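Home Products Spares Service Downloads Contact

Filed under: Dry storage / Cabinets / Coastal sites

Plendo Kobzar Marine Dry Cabinet, 100 liter

The Kobzar Marine is an electrically dried storage cabinet for parts that suffer in damp or salty air: circuit boards, connectors, relays, bearings, optics, gauge blocks, and paper records. It holds the air inside at a set relative humidity without refilled desiccant, compressed air, or nitrogen. The Marine version differs from the standard Kobzar in its door seal, hinge hardware, and outer finish, and in the placement of the drying unit. Performance inside the cabinet is the same for both.

Price: 899, including shelves and power cord. Freight is quoted separately.

Principle of operation

A block of solid desiccant sits in a sealed housing at the back of the cabinet. In the drying phase, the inner shutter is open and the outer shutter is closed. Moisture in the cabinet air moves into the desiccant by natural circulation. In the recovery phase, the shutters change over, a heater warms the block, and the moisture is released to the room through the rear vent. The cycle repeats on a timer. The two shutters are mechanically linked and cannot both be open.

There is no fan inside the storage space. Air movement is slow, and light parts such as paper labels, foils, and unsealed trays of small components stay where they are placed. The drawback is that a full cabinet dries more slowly than an empty one. Parts should be arranged with gaps between them, and the area in front of the inner shutter should be left open.

During the recovery phase the rear vent is warm to the touch and gives off a small amount of moist air. The cabinet should not be built into a closed cupboard. Leave a clear hand's width behind it and do not stack boxes against the vent.
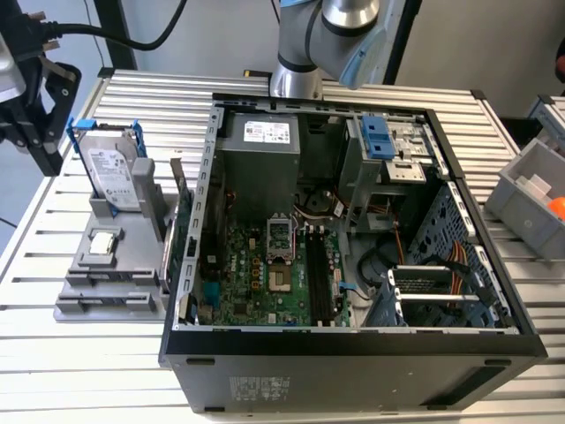
Humidity control

The setpoint is adjusted with a dial under the display. A removable cover goes over the dial and can be closed with a small padlock. The display shows relative humidity and temperature inside the cabinet, measured near the middle shelf. The reading is refreshed continuously and is not averaged, so it rises sharply when the door is opened and comes back down in steps as the cycle runs.

The cabinet controls humidity only. Inside temperature follows the room, usually with a slight rise during recovery. It is not a drying oven and will not bake moisture out of sealed components in a useful time. Parts that have been exposed past their floor life should be baked according to the component maker's instructions first and moved to the cabinet afterward.

Very low humidity favors static charge. The cabinet body, door frame, and shelves are electrically connected to one another, and a grounding stud is provided at the lower left of the rear panel. Connect the stud to the same ground as the bench where the parts are handled. Plain plastic bags and foam should be kept out of the cabinet. Open-weave conductive bins are suitable. Closed bins slow the drying of their contents and should be used only for parts that are already dry.

Construction

The body is folded steel, welded at the corners and powder coated inside and out. On the Marine version the coating is applied over a zinc layer, and cut edges around the vent and cord entry are sealed. The door is glass in a coated frame. Hinges, latch, and all outside screws are stainless. The drying unit is held by two captive screws and comes out through the back as one piece, so the storage space does not have to be emptied for service.

The door seal is a hollow rubber profile with a magnetic strip. It is pressed into a groove without adhesive. A spare length is packed in the document pouch. Cut the spare at the bottom of the door, never at a corner, and leave the ends butted tight.

Three shelves are supplied. Each hooks into slotted uprights and can be moved without tools. The shelves are perforated, and the perforations should not be covered with solid mats. Where a soft surface is needed, use an open mesh. The shelves are meant for spread loads. Put transformers, motors, and similar dense items on the cabinet floor.

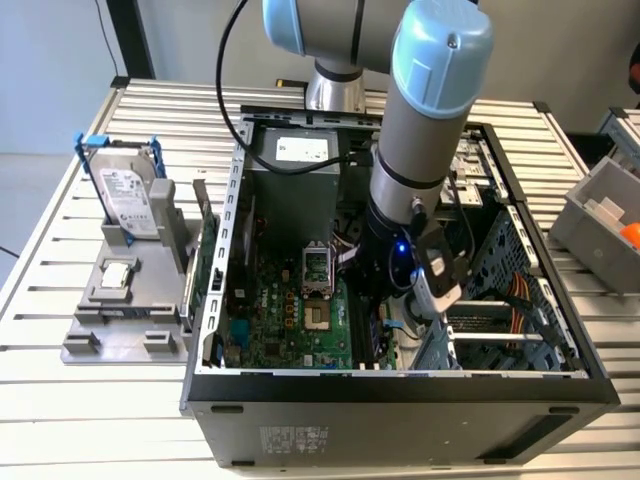
Selecting between the cabinet and a sealed bag depends mostly on how often the part is handled. A bag with fresh desiccant is the cheaper method for spares that will be opened once, and it needs no power. The cabinet is the better choice for parts that go in and out during a working day, for assemblies too awkward to bag, and for anything that must stay visible. Equipment that is open for work falls between the two. A desktop computer case laid on its side on a slotted table, like the black one with the green DELL board, exposes its power supply and connectors to whatever is in the room air, and a case of that kind takes up storage space out of proportion to the boards in it. Store removed boards and modules on the shelves, keep the empty chassis elsewhere under a dust cover, and reassemble when the work is ready to continue. Record which chassis each board came from on a tag tied to the board carrier. Adhesive labels can lift after a long period in very dry air.

Salt deposits

Dry air does not remove salt. A board that has already collected salt film will show no change while it remains in the cabinet, and corrosion may resume as soon as it is returned to damp air. Clean first, using the method recommended for the part, and let it dry fully before storage. Wet items must not be placed in the cabinet. Free water overloads the desiccant block, lengthens the cycle for everything else on the shelves, and may leave marks on the floor of the cabinet.

In rooms that open directly to a quay or slipway, salt also collects on the door seal. Wipe the seal and the matching face of the body with a cloth dampened with fresh water, then with a dry cloth. Do not use solvent, silicone spray, or wax. A seal that has been treated with silicone should be replaced, and the groove cleaned before the new length is fitted.

Site notes from Trornosgate

A Marine cabinet is in use at the Trornosgate tide gauge workshop, where it holds spare logger boards, pressure sensors, and connector kits. The workshop is a single room with an outside door and no air conditioning. Before installation, spares were kept in lidded boxes with loose desiccant packs, which were replaced on no fixed schedule.
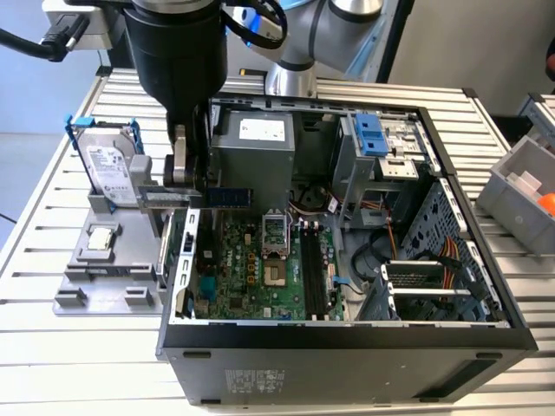
Roksolana Harasym wrote in October that the cabinet held its setting well once it had been moved away from the outside door, but that the first position, on the wall beside the sink, had been a mistake. The reading there took most of the morning to recover after each opening. She also asked for a deeper lip on the shelves, having had round connector shells roll off the front edge when the door was opened quickly. The lip is unchanged on current production. A clip-on shelf rail is listed under accessories.

Yasuo Kikuchi checked the display at the same site against a reference hygrometer placed on each shelf in turn. Agreement was closest on the middle shelf, as expected from the sensor position. The upper shelf settled last after a door opening. His recommendation, now included in the manual, is to put the most sensitive parts on the middle shelf and to reserve the upper shelf for items with a wide tolerance.

Installation

Set the cabinet on a level surface that can carry its loaded weight. The four feet adjust from below. If the door swings open or closed by itself, the body is out of level and the seal will not meet evenly. Let the cabinet stand upright for a few hours after delivery before connecting power. Run it empty, door closed, until the display has held the chosen setting through several cycles. Roughly 2 days is normal in a damp room.

Use a wall outlet that is not switched with the room lights. If power is lost, both shutters stay in their last position, and humidity rises slowly at a rate that depends on the seal and the contents. Keep the door closed. No reset is needed when power returns.

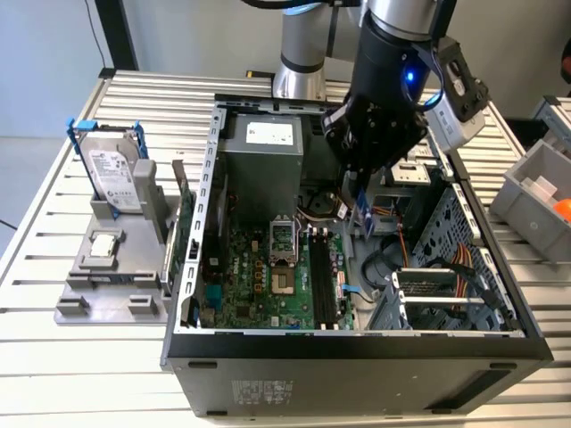 Maintenance

The desiccant block does not need replacement in normal service. Inspect the rear vent screen every 3 months and brush off lint. Check the seal by closing the door on a strip of thin paper at several points. The paper should drag evenly when pulled. If it slides freely at one point, look first for grit in the groove, then for a twisted length of seal.

Check the display against a trusted hygrometer once a year. The offset screw is behind the display panel, which lifts out from the lower edge. Turn it in small steps and wait for the reading to settle between adjustments. If the offset screw reaches its stop, replace the sensor board.

A humidity reading that climbs steadily with the door closed points to a shutter that is not changing over. Listen for a light click at the back of the cabinet at each change of phase. If there is no click, disconnect power, remove the drying unit, and inspect the linkage for debris before ordering parts.

Accessories and spares

Shelf rail, clip-on
Extra shelf, perforated
Door seal, cut length, Marine profile
Drying unit, complete
Sensor board with offset screw
Dial cover, lockable
Ground cord with ring terminal

Standard Kobzar seals are a different profile and do not fit the Marine door. State the version and the serial number from the plate inside the door frame when ordering. Drying units returned for exchange should be shipped with both shutters taped and the heater lead secured to the housing.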